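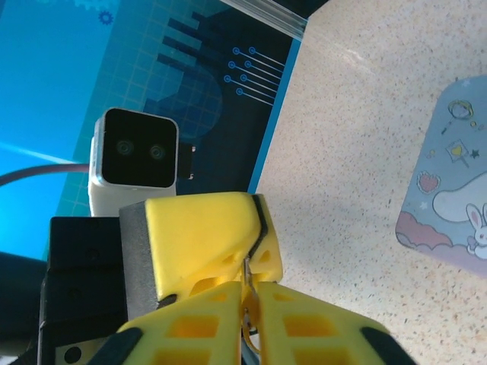
**TOWN & COUNTY**

# Stodmont buys itself a new skyline, mostly blue

Stodmont has 934 downtown parking spaces, and as of this month it has an app that knows where all of them are. Whether the app knows which ones are empty is a matter the town council took up Monday-style, meaning at length and with cookies, for most of an August evening.

The app is called Kaimal. It replaces Fudenen, the app the town bought three years ago, which replaced the meters, which took quarters and worked.

"We are seeing real engagement," said Latifa Amrani, the town's parking manager. Pressed by council member Hamish Pollock, she agreed that engagement includes people opening the app, closing it, and opening it again.

The town logged 103 complaints in the first month. Of those, 70 came from drivers who had paid for a space in the Mill Street lot while parked somewhere else. One was from Pollock, who paid for an hour in the river.

Flora Dunbar, who owns the shoe repair shop on Mill Street, told the council she has become the app's help desk without being asked. She keeps a sign in her window that reads "Press the green button twice." She would like a cut of the fees, or at least a new sign.

Amrani said a fix is coming from Skakus, the firm that runs the service, and that the map will soon line up with the streets. She could not say which would be moved.

Drivers who got tickets after paying for the wrong spot have 30 days to appeal. Appeals may be filed through the app. They may also be filed on paper at the town clerk's window, where Elspeth Rutherford reports a line most mornings and a shortage of pens.

Kirstin Laing, who chairs the council, asked whether any of the old meters were still around. Amrani said most were in the public works garage, under a tarp. Laing asked that they stay dry.

The council voted 4 to 1 to look at the matter again in October. Parking outside town hall was free during the meeting, though several people paid anyway.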